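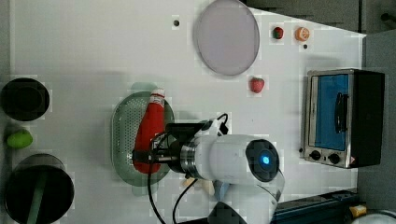 Kitchen sorting: what changed when we stopped resetting the table

Since January the manipulation group at Laxdal has been working on a simple question. When you teach an arm to put kitchen things where they belong, does it matter how tidy the table is before each demonstration?

Our old habit was to reset everything. After each try, the person teaching put all the toy food back on its marks and started again. This gives clean data, but it is slow, and the policy learns a table that no real kitchen has. Ignacio Fuentealba proposed to leave things as they fall. The next demonstration starts from wherever the last one ended, with the bottle still in the colander or the fruit beside the plate, and the operator receives a new instruction, for example "ketchup out of the colander" or "strawberry on the plate".

We recorded 2,600 demonstrations in this way over 6 weeks, and trained the same Stareo policy on them that we used for the reset data. Both were then tested on 440 trials with instructions drawn by lot. The network, the cameras and the training time were kept equal.

The policy from the continuous data was better on nearly every instruction. The largest difference was with objects lying on their side. With the reset data the arm had seen the ketchup bottle lying down in only 32 demonstrations, and it often closed the gripper too high, on the cap. The new policy goes lower on the bottle and turns the wrist before it comes down.

Two things did not improve. Opening the oven door is still weak, and we suspect that the demonstrations themselves are too different from one operator to another. Small round fruit is the other problem — a lime pushed against a bowl rolls away more often than we would like.

The method has one cost that we did not expect. Operators found it more tiring, as they had to look at the table fresh each time. We now change operators more often.

Ignacio will present the full results at the Tresitz meeting. The instruction list and the evaluation script are in the Firnstead folder for all groups, and comments on the script are welcome before then.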